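Ticket 2421 — broadband keeps dropping in the back room
Opened by: Gobnait Kavanagh
Status: waiting on customer

Hi again, me with the Zorow router. I did everything Éabha Nic Giolla asked in her last reply and I'm still losing the connection, mostly in the evenings. It comes back by itself after 9 minutes or so of sulking, then it's grand until the next go.

What I've tried since Sunday:
Factory reset, twice (the second time I held the pin in properly!)
Swapped the Scanlon cable for the one that came in the box
Moved from channel 6 to channel 11
Turned off the band steering thing

Speed by the router is 245 down, so the line itself looks fine to me. In the back room I get 80 on a good day and then nothing at all. I'd like to put one of your Ultwood wall extenders in there, if you think it would help, somewhere over the table.

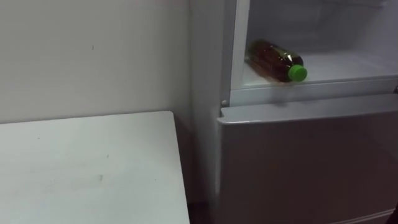 Back room, wall behind the white table

Is plasterboard OK for the screws that come with it, or do I need my own plugs? The leaflet only talks about brick.

Update, same evening: dropped again at twenty to eight. Log says "lease renewal failed" four times and then a retrain. I've pasted the full log into the Arkdale portal — it wouldn't take it as an attachment, kept saying wrong file type.

Also, could the fridge be part of it? My brother swears big metal things eat the signal.

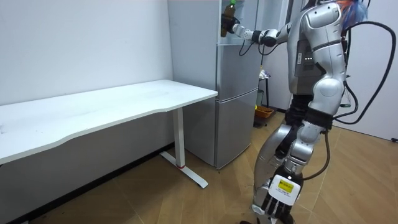 Same room, fridge and long desk

I'm in after four most days if somebody wants to ring. Please don't make me do the factory reset again, I've only just got the printer back on!

Gobnait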